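Wallbridge Foam and Craft Supply
Frequently Asked Questions: Ridged Foam Pieces

These are the questions we get most often about the soft ridged foam we sell by the piece and by the bag. For sheet foam and upholstery cushions, see the separate page under Cut to Order.

What is ridged foam?

It is soft, open-cell foam with a wavy surface. We sell it as shaped pieces with rounded edges and as flat strips that you can fold or roll yourself. The ridges make it easy to hold and let it bend without creasing in one place. People buy it for craft work, for padding drawers and boxes, for light dusting, and as something soft for children to squeeze and stack.

Is it the same thing as a kitchen sponge?

No. It feels similar and it does hold some water, but it isn't made for washing dishes. It has no scrubbing side and it tears if you use it on a pan. If you want a sponge for the sink, buy a cellulose one.

What colors does it come in?

Pink, yellow, pale green and gray. Gray is only available in strips. Dye lots vary, so if you need several pieces to match, order them together and write "same lot" in the order notes. We can't match a piece you bought last year.

Pink is the color we are asked about most. It is a plain pink all the way through, so a cut edge looks the same as the outside.
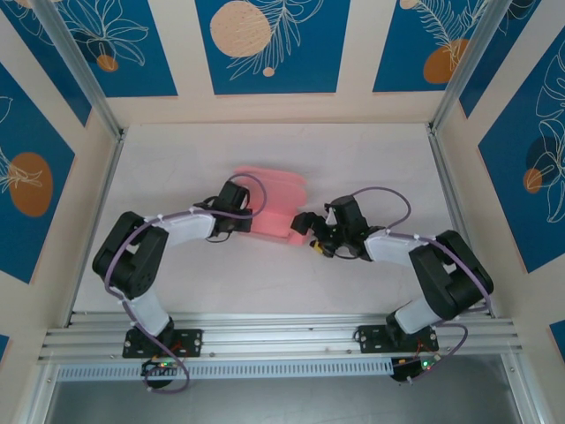 Soft pink foam with a rounded, ridged shape.

Does the color fade or rub off?

It doesn't rub off on dry hands or paper. On a windowsill it will fade. Pink goes first, toward a dull peach, and gray hardly changes. Left damp on white fabric, the pink can leave a faint mark, so let it dry before you put it down on anything you care about.

What is the difference between the Tiltska pieces and the ordinary ones?

Tiltska is our firmer grade. It springs back faster and costs more. The ordinary grade is softer and is what most people want for crafts. If you are lining a box for something heavy, such as a clock or a camera lens, choose Tiltska. Both grades come in the same shapes. Tiltska is not made in green.

How many pieces are in a bag?

The mixed bag holds 20 pieces. Colors are whatever is on the bench that day and we don't take requests for mixed bags. If you want all one color, order single pieces.

Can I cut it?

Yes. Sharp scissors work for small pieces. For a thick piece, use a long utility blade and make several light strokes. Pressing down hard squeezes the foam and the edge comes out slanted. An electric carving knife gives the cleanest cut if you have one. Don't use a hot wire cutter on this foam. It scorches and smells bad.

Mark your line with a felt-tip pen on the flat side. A ballpoint drags and skips on the ridges.

What glue should I use?

A spray adhesive sold for foam, or a water-based craft glue if you can wait for it to dry. We stock Cladero foam glue, which stays flexible. Put a thin coat on both faces, leave it for 3 minutes, then press the pieces together. Once they touch you won't be able to shift them, so line up one end first and roll the rest down.

Don't use superglue. It dries hard and makes a stiff spot you can feel through the foam. Solvent glues meant for rigid plastic may eat into the surface.

Will hot glue work?

On low heat, yes, for decorations and school projects. High heat melts the foam.

How do I clean it?

Shake it out first, or go over it with the brush attachment on a vacuum. Dust sits at the bottom of the ridges and wiping only pushes it further in.

If it still looks dirty, wash it by hand in lukewarm water with a little dish soap. Squeeze it, don't wring it. Rinse until the water is clear, press it between two towels and leave it on a rack. A thick piece can take 2 days to dry through. Don't put it in the dryer or on a radiator. Bleach will turn pink foam yellow and make it crumbly, usually within a few weeks.

My foam arrived squashed. Is it damaged?

Probably not. We pack bags tightly to keep the postage down. Take the pieces out, lay them on a table with some space between them, and leave them overnight in a warm room. Strips that were folded in the bag may keep a slight curve for longer. Turning them over helps.

If a piece still has a flat side after that, send us a photo and the order number and we'll replace it.

How should I store it?

Somewhere dry and dark, with nothing on top. A cardboard box with a loose lid is fine. Plastic tubs are fine too if the foam is completely dry when it goes in. Keep it away from mothballs and from paint cans. Foam picks up smells and holds on to them for months.

How long does it last?

In a closed drawer, around ten years. Out in the light, much less. Old foam gets sticky or leaves powder on your fingers. When that happens, throw it out, especially if it is resting against metal or a painted surface.

Is it safe for small children?

It is suitable for children over the age of 2 with an adult nearby. It is soft, but it can be bitten through, and bits of foam are a choking risk. Check pieces before play and discard any that have bite marks or tears. Do not give it to a child who still puts everything in their mouth.

Pets are the same. Dogs in particular will shred it and swallow some.

Is it fire retardant?

No. Don't use it for seat cushions, bed padding or anything near a heater. Ask us about the upholstery grades instead.

Can I use it to store silver or jewelry?

For short periods, yes. For long storage, wrap the item in acid-free tissue first. Foam gives off small amounts of gas as it ages, and that can dull silver. For coins, we'd suggest a proper coin album.

Does it work for flower arranging?

Not for fresh flowers. It doesn't hold a stem firmly and it doesn't release water the way floral foam does. Dried and paper flowers are all right in the Tiltska grade if you make a small hole with a skewer first.

Where is it made?

The foam is poured and shaped for us by Weerasinghe and cut in our own workshop. The trimmings go into our stuffing bags, which are sold by weight.

Can I recycle it?

Most curbside programs won't take it. Clean scraps can go in our drop box by the side door, any color, any size. Please leave out anything with glue, tape or glitter on it.

Can I return an opened bag?

Yes, if the pieces haven't been cut, glued or washed. Keep the packing slip. Return postage is paid by the customer unless we made the mistake.

Do you send samples?

We send up to 2 small samples per address, one of each grade. Choose a color when you ask. Samples go out with the regular mail and don't have tracking. We don't send samples in December.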